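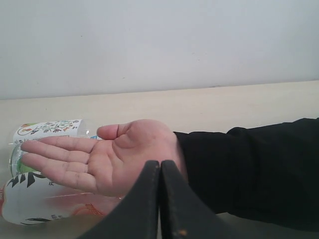

Open hand, two bottles, and the gripper waiting. Open day at Tulldale, June.

I drove out to the Tulldale open day mostly to get out of the house. It's 109 miles from my place, and I left early enough that the gate was still locked when I pulled in. There was one other car in the lot, with a man asleep in it. He was on the tour with me later and asked better questions than I did.

Tulldale is the old feed warehouse off the county road. Three small companies share it now, and once a year they open the doors and let people walk around. You sign in at a folding table, get a sticker with a number on it (mine was 106), and then you wait for your number to come up for each demonstration. I had a coffee and read the fire exit map.

The first stop was Esquivel, who make conveyor parts. I'm sure it is good work, but it was loud and I couldn't hear the guide. I picked up a brochure and moved on.

The one I came for was Cosum. They are working on getting a robot arm to pick things up off a table and hand them to a person, and take things back the same way. The person running the demo was Jovita Zepeda. She talked in a normal voice and didn't use slides, which I appreciated. The program that runs the arm is called Vultano. She said they named it on a long car ride and nobody has come up with anything better.

The things it practices on are ordinary. Drink bottles, mostly, laid on their sides on a pale table against a white wall. The arm has a black gripper with two fingers that taper toward the tips. I expected something bigger. A camera sits near the gripper, and there was a monitor off to one side so we could see what it sees. I spent more time looking at the monitor than at the arm. From that angle a hand looks very large.

Jovita explained that the handing over is the harder part for them. A bottle on a table stays where you left it. A person holds out a hand at a different height every time, tilts it, pulls it back a little when the arm moves toward them. The software has to find the palm, work out which way it is facing, and decide when to let go. If it lets go early the bottle lands on the floor. If it lets go late you end up in a small tug of war, and people don't like that.
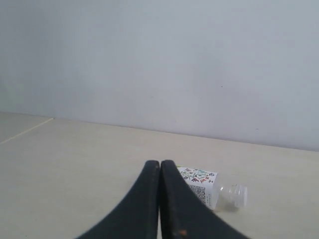

They have logged 3373 attempts since they moved into the building, and she said the early ones were not pretty. Labels are part of the trouble. A clear bottle with a printed wrapper looks like one thing in the middle and nearly nothing at the neck, where the plastic is see-through. She had a name for this that I wrote down wrong and can't read now.

There were 14 of us in the group, and everybody who wanted to try it could. I went near the end. You stand at the side of the table, put your arm out with the palm up, and keep still. It is harder to keep still than I expected. My first try, I flinched and the arm stopped where it was until one of the staff reset it. The second time I got the bottle. The grip was lighter than I would have guessed and the whole thing took longer than a person would take. I said thank you to it, out of habit.

The man from the parking lot asked what happens if two people hold out their hands at once. Jovita said it picks the nearer one for now, and that they have argued about it in the office more than once.

Tiburcio Arellano, who handles the mechanical side, let us look at a set of worn gripper fingers they had taken off. They get scuffed from rubbing against each other and the table. He said they change them when the grip starts to slip and don't keep a schedule — somebody notices and orders more. I asked what they cost and he said less than the coffee budget.

Cosum is hoping to have the arm in a rehab clinic next year, handing out cups and small items to people who can't reach well. My brother-in-law spent a good part of last winter in a place like that, so I had more questions than I had time for. Jovita gave me an email address and I'll write to her this week.

I skipped the third company because my sticker number was a long way off and I wanted to be home before dark. Parking was free. The coffee was a dollar, and bring cash if you go next year, they couldn't take a card.

We use cookies to remember your settings and count visits to this blog. By continuing to read, you accept our cookie policy. Accept | Manage settings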